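Teaching the arm a pick by hand: quick version

Written up in a rush for the Takness lot, tidy copy to follow. Assumes the arm is powered, homed and you've done the safety talk with Khrystyna Zakharchenko.

Toy food and crockery on the white table, wrist view first, then the view from the side.

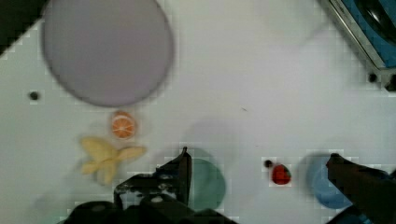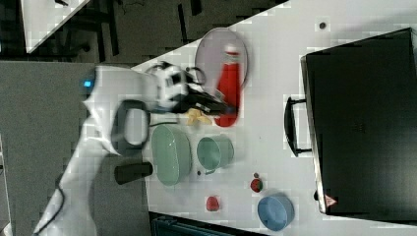 Do I have to guide the arm by hand, or can I use the remote?
Either works. By hand is quicker to learn and gives better wrist angles. Remote is better for anything near the edge of the table, becuase your own arms stay out of the recording. Pick one and stick with it for the whole set, mixing them makes a mess.

Steps, then.

1. Open Greltesix, new task, give it a proper name. Not "test".
2. Start pose. Same one every time. Save it.
3. Press record, wait 2 seconds, then move.
4. Come in from above. Slow down for the last bit.
5. Close the gripper, pause, lift. The pause matters, the software uses it to split the steps.
6. Carry, lower, open. Back off straight up, no swinging sideways.
7. Stop recording. Watch it back before you do another.

Do 15 good ones per task. Shift things a bit between goes, otherwise it only learns the one spot. First three are usually rubbish, bin them and carry on.

If you fumble a grasp, stop and start over. Don't save it and hope.

Jerky playback? You were pushing too hard. Two fingers on the link, not a fist. Still jerky, turn the hand-guiding stiffness down in settings and try agian.

Remote users: the Leckie handset drifts when left alone. Re-centre the sticks before each set.

Files go in the Jerkevham folder, one subfolder per task.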